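First time on a jury panel, what is it like?

Posted by Shiuli Ranasinghe

Hi all! I got my jury summons for the courthouse in Caltley and I'm strangely excited. I've been reading true crime since high school and have never set foot in a courtroom. It's for October, 8:15 in the morning, and my letter says I'm number 163. Does a high number mean I probably won't get picked? Can I bring a book? And do I have to tell them my cousin is a legal secretary in Jandorberg? She does wills and property, nothing criminal.

Tharindu Mollah

Oh, you'll love it! I did mine two years ago and still bore people with it at dinner. I was number 188 and got called up anyway, so don't read too much into that. They draw the numbers at random, at least they did at ours. Bring the book, bring two! There's a lot of sitting, and the vending machine only took coins.
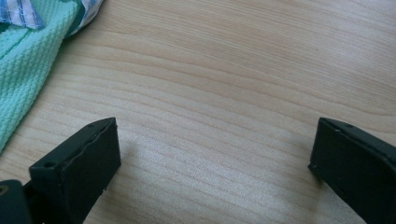 About your cousin

Put it on the form if there's a space for it, or mention it to the jury officer when you check in. It probably won't matter, but let the court decide. My trial went for 8 days and the barristers were fascinating to watch, very polite and very quick. The judge explained every bit of law as we went, so you don't need to know anything beforehand. Oh, and stay off the internet about the case once you're on it. They are very serious about that.

Essien

Ring the number on the letter the night before, after 5. Mine got cancelled and I'd already driven in from Enevgate. Parking was $21 too. Keep your receipts and ask what they cover.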